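Chapter 6 covers the upkeep of a hand-held gripper pair, using the bench at Goselholm. Each gripper has its own cable, and both are checked before a shift. 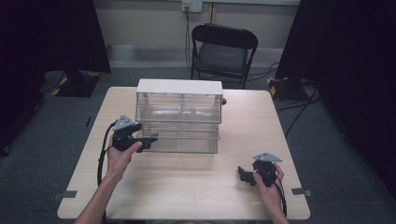 ## 6.1 Fingers and pads

Open the jaws fully and hold them over a clear patch of table. Look at the pad faces first, then the screw holes and the pivot. 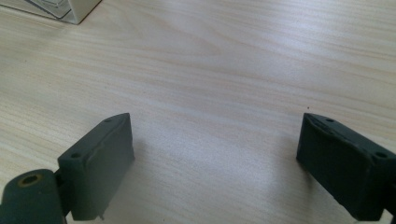 Pads at Goselholm are replaced after 3,000 closings - sooner if an edge lifts. Log each change by gripper, left or right.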